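Re: [pap-house] sofa covers, throws and the laundry rota

Hi all,

quick one before I have to run for the train, sorry for the state of it. Answering the message from this morning bit by bit, quoted below so those who only get the digest can follow.

> Could somebody please say once and for all what the arrangement is for the big sofa in the garden room? I was in at the end of February and there was a throw on it, but tucked in so tightly at the back it took me ten minutes to get it out for the wash. The time before there was no throw at all and I ended up buying one. Also do we wash the throw every changeover or every other? The sheet in the folder says one thing and the list on the fridge says another.

Every changeover. Ignore the folder, it dates from when we had the old Climetti sofa with the zip-off covers, and that went to the tip two winters ago. I'll take the page out next time I'm up. The fridge list is right apart from the bit about the iron.

Throw: please don't tuck it down the back at all. Lay it along the back and let it come down onto the seat, edge straight, done. If you push it into the gap it drags on the seam and that's how we lost the blue one. It slides a bit when people sit on it, so what, pull it back up.

> And is it all right to leave clothes etc on it while sorting? I was told off for this by someone, won't say who.

Yes of course it is. It's the only big flat surface downstairs apart from the kitchen table, and you can't use that at changeover because of the food boxes. Sort on the seat, dark things off to the side on the little table, so the fluff from the towels doesn't get all over them. I spent an hour with a roll of sticky tape on a black jumper last March and I'm not doing it again. 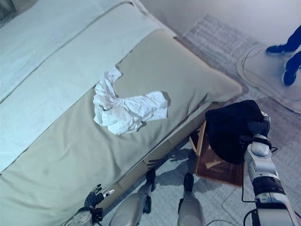

*Garden room, a white cloth on the seat, something black on the little table.*

Only thing I'd ask is nothing damp on the seat. Not even for five minutes. The fabric is pale and it marks, there's a ring from a wet swimming towel that two of us have had a go at and it's still there if you know where to look. Damp stuff goes on the rack in the passage.

> While I'm on, the little table wobbles. Is it meant to be indoors? I thought it was a garden one.

It was bought for outdoors yes, but it's lived inside since the first summer. Don't put it back out please, the top won't stand the rain. Wobble is one leg, wants glue. There's wood glue in the tin under the stairs but I think it's gone solid. Will bring some. Until then it's fine for clothes, just don't stand a lamp or a hot drink on it.

> Where do we stand on money for a second throw? I paid for mine myself and I'm not asking for it back but it seems daft for everyone to do the same.

Do ask for it back. There's 200 in the house tin for bits and bobs and that is exactly a bit or a bob. Put the receipt in the envelope, write on it what it was for. If you've lost the receipt write the amount on a scrap of paper, same thing.

We want two throws the same so one's on while the other's in the wash. I looked at the Pimari ones, they do a pale one that would go, long enough for the whole back. Wash at 40, no tumble. Will order one unless anybody shouts before the weekend. Not having another fringed one, the fringe got round the drum.

> Last thing, would new covers be better than throws?

Asked. The upholsterer at Cikach quoted 600 for the seat and back, then 977 once the arms and the bolster end were in it, and that's without collecting it. For a sofa people eat toast on. So my vote is no, throws for now, look again in a couple of years. If anyone feels strongly bring it up at the spring meeting, I'm not going to argue it out on the list.

So, what happens at changeover, for anybody who's skipped to the bottom:

- throw off, shake it outside, wash it
- cushion off, hoover under it, crumbs and coins and worse
- wipe the wood along the front with a dry cloth, NOT the spray
- sort the lost property on the seat, darks on the little table
- anything with a name in it goes in the Pap box in the hall, anything without gets 3 months and then charity shop
- clean throw on, don't tuck

Check along the front edge of the cushion as well, small things end up there. Bits of label, hair grips, I found somebody's earring back there at Christmas (still in the egg cup if its yours).

On lost property generally, there is far too much of it. Mostly T-shirts and towels, all white, all the same, no idea whose. Please please put a dot of coloured thread in the hem or something. I've got a carrier bag of the stuff here and I'm not posting it to eleven households to see who it fits.

And the iron. Fridge list says it's in the airing cupboard, it's not, it's on the shelf over the washing machine. Has been since the cupboard door came off. Someone with a pen please change it.

Train's in. Will do the rota for next month tonight or tomorow, tell me your dates if you haven't, I'm missing four of you.

PS whoever borrowed the long hose for the hoover, could it come back. Can't get under that sofa without it.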